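I spent most of August putting off the parts room. We moved into the Clonside building in the spring, and whatever hadn't found a home by then went onto the shelves in whichever box was closest. By summer I was buying things we already owned. I ordered a set of brackets from Meireles and then came across the same set behind a box of printer paper.

So I started at 7 in the morning, before it got warm, with a marker, a roll of tape and a list. The list came from the old Jollbridge inventory and had 59 lines on it. A fair number of those were wrong – things lent out, things thrown away, one line that just said "misc."

My rule was that every power supply gets a label with the voltage and the thing it runs. If I couldn't match one to a device in 10 minutes, it went in a box by itself with a question mark on the flap. I've tried keeping all the adapters together in one big bin and it doesn't work. The cables knot up and you end up reading tiny print under a desk lamp.

Brackets and other metal pieces went by length, longest on the bottom shelf. Screws stayed in the Pivmont drawers, where they already were. I didn't sort those. I opened one drawer, looked at it and closed it again.

Cables longer than 43 inches get coiled and tied. Shorter ones can go in a bag.

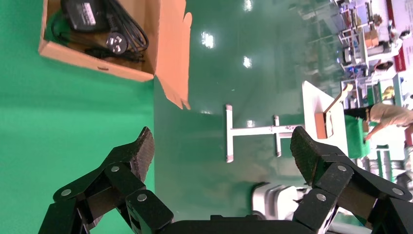
*Emmett Ferreira*

The black adapter went into a cardboard box with its cable coiled up and the plug left on. It still needs a label. The white bracket with the two short crosspieces was on the floor near the box, and I haven't decided where it belongs, as it doesn't match anything on the list. The little pinkish caps on the ends should stay on wherever it goes.

I still have the top shelves to do, plus the green bin. I also want to retype the list and drop the old part numbers – the last one was 1,925 and I have no idea what it referred to. If anyone has a label tape that holds on bare cardboard, send me the name. Mine peels off after up to a week.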